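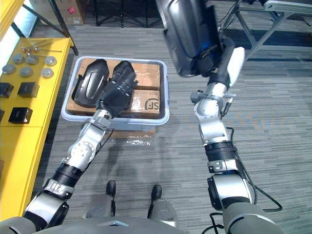 Sơn Nông wanted to know before anything else why you would give a robot two different hands, and whether the people in Iston hadn't just run out of the good ones. Fair enough! I had the same question when I walked into the Mellell open day in January, and I got a proper answer, so let me start there.

The left arm has a hand with fingers and the right one has a gripper. Mellell wants to know which does better on molded plastic parts, the curved, glossy kind that slide away the moment you pinch them wrong. So both get used on the same job, on the same robot, and every grasp goes into the log as a success or a slip. By the time the doors opened that morning the log stood at 1051 grasps. Their target for the winter was 1000, and the crew looked pretty pleased about it.

The job itself is humble. Parts go into a plastic bin, parts come out of a plastic bin. I've seen plenty of arms do that behind a fence, bolted to the floor, with every part lying exactly where the program expects it. This was a robot with legs and feet, working over a carpet, with cardboard boxes in the bottom of the bin and the parts lying on top of them any way they liked. I stood there for the whole of the first session and then got back in line for the second.
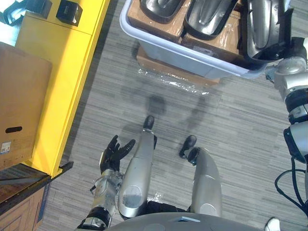 What surprised me most was how much of the talk was about the bin. Farkas, the team that handles the grasp planning, spent a good part of their slot on rims and corners: how close an arm may come to the edge, and when it should give up on a part and try the one next to it. They've tested 16 bins so far and have strong feelings about all of them. A shiny part is harder than a dull one, they said, as the reflections move when the head moves – and a fingered hand that closes on a reflection closes on air.

There was a lot of room for questions, more than at last year's event, and the crew answered them while the robot was running. One visitor asked what happens when the grip fails halfway up. The arm stops, the head looks down, and it plans again from there. I liked that they talked about the slips as openly as the good grabs.

Grukura is collecting the logs from all the sessions and plans to share a cleaned-up set of more than 2000 grasps in the spring. I'll put a note in the newsletter when it's up. If you want to go and see for yourself, the next open day has a morning session and an afternoon one. Take the morning – the line is shorter and you can stay for the bin talk.

3 min read

You are receiving this newsletter because you signed up on our site. Unsubscribe or change your preferences at any time.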